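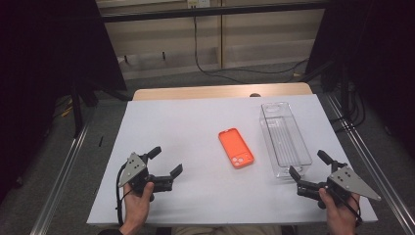
Kellow Housing Trust
Window and Door Replacement Programme
Progress report to the Margaritis Fund, December 2022

Prepared by Wiebke Brandes, Programme Manager
Approved by Charalambos Economou, Director of Property

Purpose of the report

This report covers the second period of the grant and sets out the work completed, the position on spending, and the matters on which the Trust asks for the Fund's agreement. It should be read with the first report, submitted in April, which described the survey of the estate and the choice of contractor.

Work completed

The programme covers 610 homes across the Kellow estate. At the close of the period, new windows had been fitted in all the homes in the northern blocks and in most of those along the river side. A total of 1,290 window units have been installed and signed off by the Trust's clerk of works, Attila Deák. Front doors are being replaced on the same visit wherever the resident has agreed to this, so that each household is disturbed only once.

Fitting in 64 homes has been put back to the new year. In most of these the existing lintels were found to be in poor condition when the old frames came out of neighbouring properties, and the Trust decided that a structural engineer should look at each one before work went ahead. The engineer's visits are under way. Residents have been told by letter, and those with draughty or broken windows have been offered temporary repairs.

The units supplied by Zoven have been of a good standard. One delivery of doors arrived with the wrong threshold height and was returned; the replacements were received within the agreed time and no charge was made. The contractor has been reminded that measurements must be checked against the survey sheets before an order is placed, and a signed copy of the check is now kept with each order. 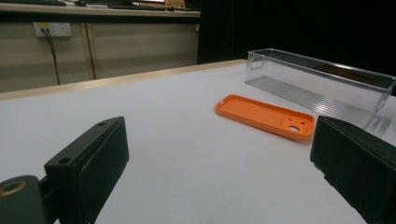 Orange phone case and clear plastic container on a white tabletop.

Residents

Frida Eskildsen, Resident Liaison Officer, has continued to hold drop-in sessions at the estate office. The subjects raised most often were the noise of the work, the making good of plaster around the new frames, and the trickle vents, which some residents believed to be faulty when they were open as intended. A short guide to using the vents is now left in each home on the day of fitting.

Complaints about making good were justified in several cases. Plaster had been left unsanded and sills had not been painted. The contractor has since placed a separate decorating team on the estate, and no home is now signed off until the decorating has been inspected. This has slowed the rate of sign-off a little, but the Trust considers the standard of finish to be much improved.

Two households have declined the work altogether. Their wishes have been recorded and the offer will remain open until the end of the programme. 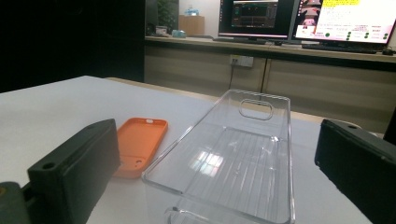
Spending

Spending remains within the approved budget. The cost of the engineer's visits has been met from the contingency, as has the hire of extra scaffolding for the river side, where the original towers could not be used safely on the sloping ground. Magdalini Drakos, Finance Manager, has provided a full statement of payments, which is attached as Appendix A. Retention has been held on all invoices in line with the contract.

Should the lintels need to be replaced in every home still waiting, the contingency would be fully used. The Trust does not expect this — the first findings suggest that local repair will be enough in the majority of cases — but wishes the Fund to be aware of the possibility.

Records and monitoring

Survey sheets, guarantees and completion certificates have been moved to the Proteo property database, and paper copies are no longer being issued to site staff. Energy readings are being collected from those households that agreed to take part in monitoring. It is too early to report on savings, as a full heating season has not yet passed.

Next period

The Trust intends to complete the river side, carry out any lintel repairs and begin on the communal entrance doors. The Fund is asked to agree to a revised completion date for the homes put back, and to confirm that unspent money from the door budget may be carried forward. A site visit can be arranged through Ms Brandes at the Fund's convenience.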